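Jollumについて

トップ 教室案内 講座一覧 畑のこと Jollumについて お問い合わせ

ごあいさつ

Jollum(ジョラム)のページを開いてくださって、ありがとうございます。ヘストデール(Hestdale)の坂の途中で家庭料理の教室をしております、パオラ・タプセルと申します。このページは英語版をそのまま訳したものではなく、日本語で通ってくださる生徒さんたちに手伝っていただきながら、あらためて書き下ろしたものです。わたしの日本語は台所で覚えたものですから、煮る、焼く、刻む、漬けるといった言葉ばかりがやけに達者で、堅いご挨拶はどうも苦手です。少し長くなりますが、お茶でも淹れて、のんびり読んでいただければうれしいです。

Jollumは、野菜を中心にした毎日のごはんを習う教室です。お祝いの日の豪華な料理もたまには作りますけれど、普段は芋や人参、かぼちゃ、豆、玉ねぎ、青菜といった、どこの台所にも転がっているものを使います。包丁の持ち方から始めたい方も、何十年も家族のごはんを作ってきて、そろそろ自分の味に飽きてしまったという方も、同じ台に並んで作っていただいています。これがなかなか楽しい眺めでして、初めて玉ねぎを刻む方のとなりで、ご年配の方が「あら、わたしはずっと逆から切っていたわ」とおっしゃったりするのです。

教室の名前のこと

「Jollumってどういう意味ですか」とよく聞かれます。祖母が台所で使っていた、うちの家族にしか通じない言葉です。残り物の野菜をなんでも鍋に入れて、塩と少しの油で蒸し煮にしたものを、祖母はジョラムと呼んでいました。どこから来た言葉なのか、祖母も知らなかったようです。大叔母に聞いたときは「あの人が勝手に作ったのよ」と笑っていましたし、父は父で、昔の隣の家の犬の名前だったはずだと言い張っておりました。どちらにしても、わたしにとっては台所の湯気のにおいがする言葉なので、教室を開くときにほかの名前は考えませんでした。

ジョラムは今でも初回の講座で必ず作ります。冷蔵庫に残っていたものを各自ひとつずつ持ってきていただいて、それを全部刻んで入れます。人参ばかりが集まった日もありましたし、どなたかがビーツを持っていらして、鍋の中がすっかり赤紫に染まった日もありました。味付けは塩だけ、と申し上げると、皆さん少し不安そうな顔をなさいます。けれども蓋をして弱火にかけ、途中で決して覗かずに待ちますと、野菜から出た水だけでちゃんと煮えます。覗かずに待つというのが、案外いちばん難しいところなのですけれど。

はじまりのころ

教室の前は、わたしは町の寄宿学校の厨房で働いておりました。大きな鍋をかき混ぜる毎日で、腕は太くなりましたが、食べる人の顔を見る暇はほとんどありませんでした。配膳口の向こうから「おかわり」と手だけが伸びてくるのです。それも悪くない仕事でしたけれど、ある年の冬に膝を悪くして、長く立っていられなくなりました。家で休んでいるあいだ、近所の若いご夫婦が時々おかずの作り方を聞きに来るようになって、それが友だちを連れてくるようになり、気がつくとうちの台所は人でいっぱいになっていました。椅子が足りなくて、洗濯かごをひっくり返して座ってもらったこともあります。

そのうちに弟のニカウが「もう家では無理だよ」と言いだしました。ニカウは几帳面な人間で、わたしが大さじ山盛りと言うと、必ず「何グラム」と聞き返してきます。子どものころからそうでした。喧嘩もたくさんしましたが、今の教室のレシピがきちんと読めるものになっているのは、全部ニカウのおかげです。わたしひとりでしたら、どのレシピにも「いい感じになるまで」としか書かなかったと思います。

場所探しには時間がかかりました。最初に見に行った元洋品店は天井が低くて、換気扇をつける場所がありませんでした。次に見た倉庫は広さも家賃も申し分なかったのですが、水道の圧がどうにも弱くて、鍋ひとつに水を張るあいだに世間話が終わってしまうほどでした。今の建物は、その昔は種苗店だったところです。床の隙間からは今でもときどき、古い豆の種が出てきます。広さは56平方メートルで、料理教室としては決して広くはありませんが、窓が南と北の両方にあって風がよく通ります。魚を焼いた日でも、夕方にはにおいが抜けています。 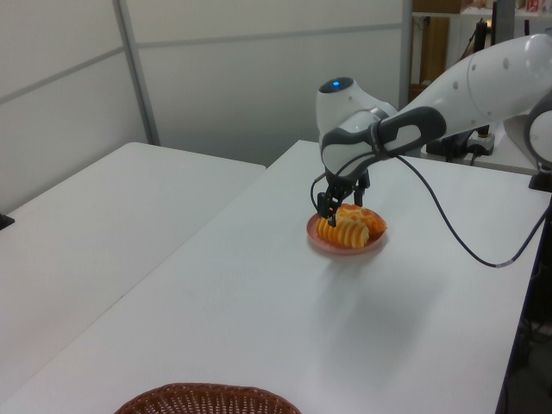
建物を借りてからも、すぐには開けませんでした。流しの高さでずいぶん揉めたのです。ニカウは標準の高さでいいと言い、わたしは低いほうがいいと言い、結局、片側を高く、片側を低くしました。今になってみるとこれが大正解で、背の高い方も小柄な方も、腰を曲げずに洗い物ができます。蛇口は首の長いものにしました。大根や長ねぎを洗うときに助かりますし、寸胴鍋もそのまま下に入ります。業者さんには「家庭用にこんなに長い首は要らないでしょう」と言われましたが、そこは譲りませんでした。

道具については、高いものは置いていません。包丁は町の金物屋で手に入る普通のもので、まめに研いで使っています。切れない包丁で力を入れるのがいちばん危ないので、研ぎ方も講座の中でお教えします。鍋も厚手のものが少しと、あとは薄い普通のものです。ご自宅の台所に帰ってから「教室の鍋がないと作れない」となってしまっては、習った甲斐がありませんものね。蒸し器も、専用のものがなければお皿とふきんで代わりになります。やり方はいくらでもあります。

講師とスタッフのご紹介

パオラ・タプセル(Paora Tapsell)
わたしです。基礎講座と、季節の野菜の講座を受け持っております。好きな野菜はかぼちゃ、苦手なのは計量です。しゃべりすぎて予定の時間を過ぎてしまうことがあり、ニカウが壁の時計をそっと指さす場面を、通ってくださっている方は何度もご覧になっていることでしょう。

ニカウ・タプセル(Nikau Tapsell)
レシピの整理、仕入れ、帳簿、それから講座の予約を担当しています。お申し込みのメールにお返事を差し上げているのは、ほとんどがニカウです。文面がそっけないと感じられるかもしれませんが、怒っているわけではなく、誰に対してもあの調子です。保存食の講座では前に立って教えてもいます。瓶の煮沸や塩の割合の話になると、たいへん生き生きといたします。

アナヘラ・ラドック(Anahera Ruddock)
パンと焼き菓子の先生です。もともとは生徒として通ってきてくださった方で、そのころから粉の扱いが誰よりも上手でした。ご自分では「手が冷たいだけです」とおっしゃいますが、生地の様子を見る目が確かなのです。人参やかぼちゃを練り込んだ丸パンの回は毎年すぐに席が埋まります。水分の多い野菜を生地に入れるときの加減は、文章ではなかなか伝わらないところですから、ぜひ一度、アナヘラの手元を見に来てください。

カーラ・ハラミジョ(Karla Jaramillo)
豆と、とうもろこしと、唐辛子の講座をお願いしています。カーラの豆の煮方は、わたしのやり方とはまるで違います。わたしは途中で塩を入れ、カーラは最後まで入れません。どちらが正しいかで台所が二つに分かれたこともありましたが、今では両方を並べて食べ比べる回を設けています。生徒さんの好みもきれいに割れるので面白いですよ。辛いものが苦手な方には、辛くない唐辛子の使い方も教えてくれます。

シェイン・カテネ(Shayne Katene)
裏の畑を見てくれています。料理はほとんどしないと本人は言うのですが、採れたての豆をさやごと焼いて食べさせてくれたことがあって、あれはどんな料理人もかなわないと思いました。無口な人ですけれど、土の話をするときは長くなります。畑の見学を希望される方は、少し時間に余裕をもっていらしてください。

講座のこと

今ご案内している講座は3つです。どれも少人数で、材料は教室で用意いたします。

基礎講座は、切る、茹でる、蒸す、炒める、煮るという、いちばん土台のところを順番にやっていきます。同じ人参でも、薄く切るのと乱切りにするのとでは火の通りも甘みの出方も変わりますので、ひとつの野菜をいろいろな形に切って食べ比べるところから始めます。波形の刃を使う切り方も遊びで入れておりまして、これはお子さんのお弁当を作る方にたいそう喜ばれます。溝があるとたれがよく絡むので、大人の酢漬けにもいいのです。

季節の野菜の講座は、その時期に畑と市場にあるもので献立を決めます。ですから前もって「この日は何を作ります」とはっきり申し上げられないことがあります。霜が一度降りただけで、予定が全部ひっくり返ったこともありました。そういうときはシェインが朝のうちに、採れるものを書いた紙を勝手口に貼っていってくれて、わたしはそれを見ながら大慌てで献立を組み直します。慌てた日のほうがおいしくできる、と常連さんには言われていて、喜んでいいのかどうか迷うところです。

保存食の講座では、酢漬け、塩漬け、ジャム、乾物を扱います。こちらは7月がいちばん忙しい月です。寒い時期に根菜と柑橘が一度に集まってきますので、台の上が瓶だらけになります。レモンの塩漬け、人参と生姜の酢漬け、マーマレード。マーマレードは皮を刻むのに時間がかかりますから、おしゃべりの好きな方に特に向いています。手を動かしながらだと、初めて会った人同士でも不思議と話がはずむものです。

受講料はどの講座も一回60ドルで、材料費とお持ち帰り用の瓶や紙箱の代金が入っています。エプロンと手拭きだけお持ちください。髪の長い方は結べるものもお願いします。靴は、濡れた床でも滑りにくいものがよろしいです。サンダルでいらした方には教室の長靴をお貸ししていますが、正直に申しまして、あまり格好のいいものではありません。

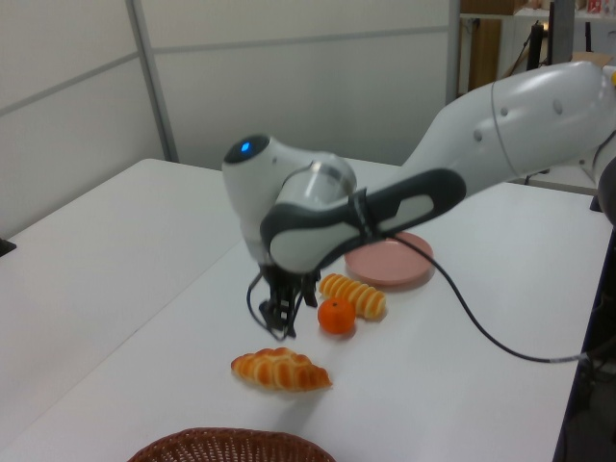 料理をまったくしたことがなくても参加できますか。

初めての方には基礎講座の最初の回をおすすめしています。包丁の握り方と野菜の洗い方から始めますので、ご経験がなくても困ることはありませんし、途中でわからなくなったら手を止めて聞いてくだされば、講師がとなりに立って一緒に進めます。

もう少し申し上げますと、初めての方がいらっしゃる日は教室全体がなんとなく優しい空気になります。長く通っている方も、自分が最初に指を切りそうになってひやりとした日のことを覚えているからでしょう。ですから、ご経験のないことを恥ずかしがらずにいらしてください。申し込みのときに一言添えていただければ、台の場所も講師に近いところをご用意いたします。

食べものの好き嫌いやアレルギーについても、どうぞ遠慮なくお知らせください。卵や乳製品を使わない作り方は、たいていの献立で用意できます。小麦については、同じ台所でパンを焼いておりますので、粉がまったく舞わないとはお約束できません。ご心配な方は、先にニカウにご相談ください。こういうことの説明は、彼のほうがわたしよりずっと丁寧です。

レシピ帳のこと

教室で作った料理のレシピは、一冊のノートにまとめて生徒さんにお渡ししています。初版ができたのは2020年6月14日で、この日付はニカウが表紙の裏に自分で書き込みました。しばらく皆で集まって料理をすることが難しかったころに、家で待っていてくださる生徒さんに何か送れないかと考えて作りはじめたものです。わたしが台所で作りながらしゃべり、ニカウがそれを書き取って量り直し、アナヘラが自宅で試作して、うまくいかないところを知らせてくれました。「いい感じになるまで」を全部なくすのに、たいへん苦労したそうです。

収めたレシピは100あります。祖母のジョラムはもちろん一番最初の頁です。人参だけでも、蒸したもの、焼いたもの、すりおろしたもの、酢に漬けたもの、葉を使ったものとあって、同じ野菜がこんなに続く本は売れないだろうとニカウには言われましたが、売るための本ではないので構いません。余白を広めに取ってありますから、ご自分の家の味に直したところをどんどん書き込んでください。何年かたって、油の染みと書き込みで真っ黒になったノートを見せに来てくださる方がいると、わたしはその日一日ご機嫌です。

一度、書き込みを見せていただいて驚いたことがあります。かぼちゃのスープの頁に、小さな字で「娘はこれに味噌を入れる」とありました。早速まねをして作ってみましたら、これがたいへんおいしいのです。次の版には、その方のお許しをいただいて味噌入りの作り方も載せました。教えているつもりで教わってばかりの教室です。

畑と仕入れのこと

裏の畑は広くはありませんが、香草と青菜、豆、それから根菜を少し作っています。シェインは土を掘り返しすぎないやり方で、落ち葉と野菜くずを重ねていきます。教室で出た皮やへたは、バケツに分けてすべて畑へ戻します。生徒さんにもこのバケツの分け方だけは最初にお願いしています。玉ねぎの皮は別のバケツです。これはシェインのこだわりでして、理由を聞くと長くなるので、いつか畑のほうでお尋ねになってみてください。

畑で足りない分は、町の市場と、カノンブリッジ(Kanonbridge)の農家の皆さんから分けていただいています。川沿いの土はきめが細かくて、人参がまっすぐに育ちます。曲がったものも割れたものも、うちでは喜んで引き取ります。刻んでしまえば同じですし、曲がった人参を前にすると、どこから包丁を入れようかと皆で知恵を出し合うことになって、これがまたいい練習になるのです。

香辛料と米は、ペッシー(Phetsri)という坂の下の食料品店にお世話になっています。棚が天井まであって、入るといつもカルダモンの香りがします。店先で立ち話をしているうちに新しい料理を教わって帰ってくることがしょっちゅうで、タマリンドを使った人参の和え物も、そうして教室の定番になりました。買い物に出たわたしがなかなか戻らないので、ニカウが坂の下まで迎えに来たこともあります。

わたしたちが大事にしていること

あらたまって書くと照れますが、大事にしているのは、作ったものをその場で一緒に食べることです。講座の終わりには必ず台を片付けて、テーブルクロスを掛け、座って食べます。持ち帰るだけの講座にすればもっと人数を増やせる、と助言をいただいたこともありました。けれども、自分の切った野菜が少し固かったり、塩が足りなかったりするのを、湯気のあるうちに食べて知るのがいちばん身につきます。となりの鍋の味もわかりますしね。

それから、失敗したお皿を捨てないことにしています。焦げた鍋は焦げたところをよけて食べ、煮崩れた芋はつぶしてコロッケにします。塩を入れすぎたスープは翌日の豆の煮汁に回します。いつだったか、砂糖と塩を取り違えた人参の甘煮ができあがって、さすがにこれはどうしようかと全員で黙りこんだのですが、カーラが水にさらして刻み、とうもろこしの生地に混ぜて焼いてくれました。あんまりおいしかったので、もう一度作ってほしいと言われて困っています。

お子さん連れの方も歓迎しております。小さなお子さんには、豆のさやむきや、葉をちぎる仕事をお願いします。途中で飽きてしまったら畑に出て遊んでいただいて構いません。ただし、火を使っているあいだはコンロのそばへ来ないという約束だけは、わたしも怖い顔をして守ってもらいます。

教室までの道

ヘストデールの駅を出て、郵便局の角を曲がり、そのまま坂を上ってきてください。青い扉が目印です。坂が急ですので、足に心配のある方は、ひとつ上の停留所までバスでいらして下ってこられるほうが楽です。自転車は裏の物置の横に置けます。車の方は教室の前に停めず、坂の上の公園の駐車場をお使いください。前の道は狭くて、お向かいのご家族の車が出られなくなってしまいます。

雨の日は玄関が濡れて滑りますので、どうかお気をつけて。傘立ての奥に乾いたタオルを積んであります。早く着いた方は遠慮なく入って、窓ぎわの椅子で待っていてください。わたしかニカウのどちらかが、たいてい先に来てお湯を沸かしています。

お申し込みとお問い合わせ

講座のお申し込みは、お問い合わせのページからお願いいたします。日本語で書いていただいて大丈夫です。お返事には少しお時間をいただくことがあります。日本語のお手紙は生徒さんに確かめてもらいながらお返ししておりますので、もし妙な言い回しがあっても、笑って許してやってください。お休みされる場合は前日までにご連絡いただければ、別の日に振り替えられます。野菜を買いに行く前に人数がわかっていると、とても助かります。

見学だけでもどうぞ。ちょうど食べる時間にいらした方には、遠慮なさってもお皿をお出しすることになっておりますので、お腹を少し空かせておいでください。

Jollum
パオラ・タプセル

このページの先頭へ戻る
講座一覧を見る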